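The Gripper Clock and the Camera Clock

Anyone who trains a manipulation policy from demonstrations ends up writing tooling, and most of that tooling deals with time. A camera reports frames. An encoder reports finger width. A tracker reports pose. Each has its own clock and its own idea of when a measurement happened. The policy sees one merged record and assumes the merge is correct.

Zawadi Ogola leads the data software group at Kereama, a small company that builds learned controllers for kitchen and bench tasks. Her team of two maintains the pipeline between the hand-held grippers and the training cluster. In March they threw out most of it.

The trigger was a policy that closed early. Trained on 563 demonstrations of picking up thin utensils, it would approach a handle on the correct line, then shut its fingers short of the target. Brian Biwott, who owns the training code, spent a week on the network. He changed the action horizon, the image crop and the learning rate. The fingers still closed early.

"The loss curves looked fine," Biwott says. "They would. The model was reproducing the labels, and the labels were shifted."

The shift came from the merge step. The old code matched each video frame to the nearest encoder sample by arrival time on the host computer. Video has to be exposed, compressed and moved across a cable before it arrives. The encoder value is a few bytes and gets there almost at once. A closing motion was therefore paired with an image from earlier in the approach.

On large objects the error had been hidden. A mug gives the fingers plenty of room, and a grasp that starts early still ends around the mug. A wire or a chopstick has no such margin.

Where the Image Helps

Anitha Kurian, the group's perception engineer, proposed recovering the offset from the video itself. The fingers are always in view of a camera mounted on the tool, so finger width can be measured in two ways: by the encoder, and by locating the fingertips in each frame. Plot both against time, slide one curve until they agree, and the offset falls out.

The method needs fingertips that can be found reliably against whatever is behind them. Blue pads on black fingers do well on plain surfaces. Kurian tested on cluttered ones, with patterned cloth and small objects close to the fingers, where an edge detector has many wrong answers to choose from.

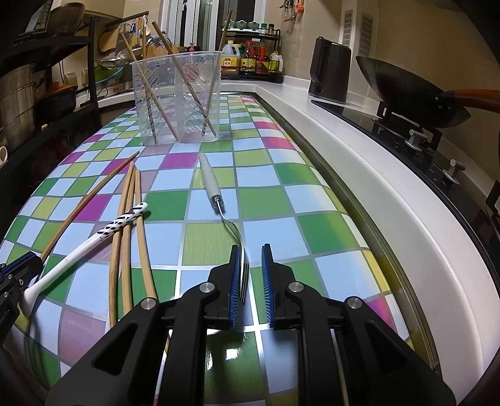 What the Detector Got Wrong

The first version used color alone. It failed on light blue squares of tablecloth, which fell inside the same hue range as the pads under some white balance settings. The second version fits a simple model of the two fingers, limited to the arc they can travel, and scores the color only along that arc. A blue square outside the arc is never considered.

Lens distortion was the next problem. A wide lens bends straight lines near the border, and a fingertip's pixel position is a poor stand-in for width unless the calibration is applied first. The old pipeline applied it after the merge. The new one applies it on ingest and stores the calibration hash with every episode, so a swapped lens shows up as a mismatch instead of a slow drift in the results.

Kurian's estimator also reports a confidence value. If the fingers stay open through a whole recording there is nothing to align, and the two curves are flat. Early builds returned an offset anyway. The current build returns none and marks the episode for review.

Changes Downstream

With offsets corrected, Biwott retrained on the same demonstrations and kept the network unchanged. The early closing went away on handles and was reduced on bare wire. Wire remains the harder case, and he suspects the pose tracker, which has a delay of its own that the finger method cannot measure.

Ogola's next job is a replay viewer that draws the encoder width over the video, frame by frame. She wanted it two years ago and kept moving it down the list.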